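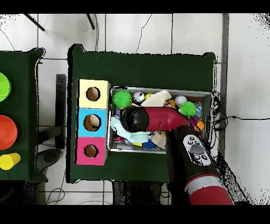 # Chapter 6: Sorting and Storing Play Materials

Most early childhood rooms own more than they can use at one time. A single classroom for three- and four-year-olds may hold 900 separate pieces once blocks, balls, cloths, cups, and small figures are included, and a center with several rooms can pass 2,000 without anyone having planned it. The pieces arrive in different ways. Some are ordered from a catalog, some are given by families, and some are made by the staff out of boxes and tape. They leave in different ways too: under shelves, in coat pockets, and into the trash when a part cracks.

This chapter is about what happens between those two points. It covers how play materials are grouped, what they are kept in, how they are put out for children, and how they are returned at the end of a session. Chapter 5 dealt with choosing materials. Cleaning and repair are taken up in Chapter 7, although the two subjects overlap and some cleaning terms are used here.

## What You Will Study

After working through this chapter, you should be able to:

- describe the difference between an open collection and a closed set
- group a mixed lot of toys by at least two different rules
- match a container to its contents by size, depth, and weight
- set up a sorting table that children can use on their own
- write a short put-away routine for a room you know

## Key Terms

**Closed set.** A group of pieces that is only useful when complete, such as a jigsaw puzzle.

**Open collection.** A group of pieces that still works when some are missing, such as a tray of balls.

**Mixed tray.** A shallow container holding materials of several kinds on purpose.

**Home.** The one place where a material is kept when not in use.

**Rotation.** The planned exchange of materials on the shelf for materials in storage.

## A Room in Piltby

Larysa Polishchuk took over the older preschool room at the Bondarchuk Children's Center in Piltby on Thursday, September 1, 2022. The room had good light, low shelves along two walls, and a storage closet that could not be fully opened. Inside the closet were 22 lidded bins. They had been bought together and were all the same size, so a bin that held six large foam blocks also had to serve for beads, where it was nearly empty and too heavy-looking for a child to bother with. None of the lids could be seen through.

For the first weeks she changed very little. She kept a notebook on the windowsill and wrote down which materials children asked for by name, which ones they went and got, and which ones were never touched. The bins with lids were hardly used at all. Children went to whatever was already open. A dish tub of balls left on the floor by the sink got more use in a week than the whole closet.

By March the closet had been emptied and most of the bins had gone to the art room, where they were wanted for paper. In their place she had shallow metal trays, a few wire baskets, and a number of cardboard boxes with a hole cut in one face. The closed sets went into zippered pouches on hooks. The rest of the materials were divided among the trays, and the trays were given homes on the low shelves at the children's height.

Her notes from that year are used in several places in this chapter. They are not a model for every room. The Piltby room had 22 bins and one closet; another room may have a hallway cabinet and a shared cart, and the answers will come out differently.

## Why Grouping Comes First

It is common to begin with containers. A teacher sees a crowded shelf, orders a storage system, and then tries to fit the contents of the shelf into it. The trouble is that a container has already decided some things: how deep the pile will be, how many pieces can be seen from the top, and whether a child can carry it. If those decisions are made before the materials have been looked at, the grouping will follow the container.

The order used in this book is to group first, then choose the container, then choose the place.

Grouping starts with a rule. With young children the usual rules are kind, color, size, and texture. A ball printed like a basketball and a ball covered in soft spikes belong together by kind. By texture they do not: the spiked ball would go with other bumpy things, such as a bristle block. A folded towel and a piece of knitted cloth go together by kind and by texture both, and for this reason cloth is a good group to begin with.

No rule will take care of everything. There will always be some pieces left over, and a room needs a place for them. Polishchuk called hers the "later" tray. At the end of each week she went through it with two or three children and asked where each thing should live. The pieces they could not agree on stayed in the tray.

## Mixed Trays

A mixed tray is different from a tray of leftovers. It is put together by an adult for a purpose, and the purpose is usually sorting. It should contain:

1. At least two clear groups, such as balls and cloths.
2. Pieces within a group that differ – a smooth ball and a bumpy one, a large one and a small one.
3. A few single pieces that fit no group well.

The third item is easy to leave out. A tray without odd pieces is finished as soon as the groups have been found. A single wooden block among balls and cloths gives children something to argue over. Is it hard, like the cup? Is it small, like the yellow ball? Either answer is acceptable if the child can say what the rule is.

Depth matters more than width. In a shallow tray most of the pieces can be seen at once, and a child can reach for one without digging. In a deep box the heavy pieces sink and the cloth ends up covering the rest. A tray with straight sides and a low rim keeps balls from rolling off the table while the sorting goes on, and it can be wiped out in a few seconds.

## Receiving Boxes

Sorting needs somewhere to sort to. Bowls, hoops, and squares of felt all work. Many rooms also use cardboard cubes with a round hole cut in the top, one color for each group. The cubes are cheap, they stack when not in use, and older children can help paint them.

Two cautions apply. Cut the hole wide enough for an adult hand, or the box will have to be shaken upside down to empty it. Second, set the boxes side by side during the activity. When they are stacked, a child may drop a piece through the top hole without trouble, but the lower boxes are out of reach until the stack is taken apart.

Pralano, the practice guide used in the Piltby room, recommends starting with two boxes and adding a third when children begin to propose rules of their own. The Fekport guide begins with three. We have followed Pralano in the activities below, but either will do.

## The Table

A sorting table should be low enough for children to stand at comfortably, with room for the tray in front and the boxes to one side. A plain cover in a single color helps small pieces show up and softens the noise of blocks being set down. Patterned covers are best kept for snack time. If a second table is available, place it within arm's reach of an adult and use it for larger items such as discs and cups, which crowd a tray quickly.

Leave a clear path between the tables. Pieces that fall should be picked up as they fall, not at the end.

## Before You Read On

Visit a room where young children play, or use your own home if there are children in it. Choose one shelf and answer the following in your notebook.

- Which materials on the shelf are closed sets, and which are open collections?
- What rule, if any, was used to group them?
- Which container is too deep for its contents?
- Where do pieces go when no one knows where they belong?

Keep your answers. You will return to the same shelf in Section 6.4, when you draw up a rotation plan, and again at the end of the chapter, when you write a put-away routine for it.

## 6.1 Taking Stock

Before any piece is moved, a list should be made of what the room has. The list does not need to be exact. Large items are entered one by one, and small items are entered by the container: one tub of beads, one bag of spools. Note the condition of each in a single word. *Good*, *worn*, and *broken* are enough for a first pass, and anything marked broken is taken out of the room the same day.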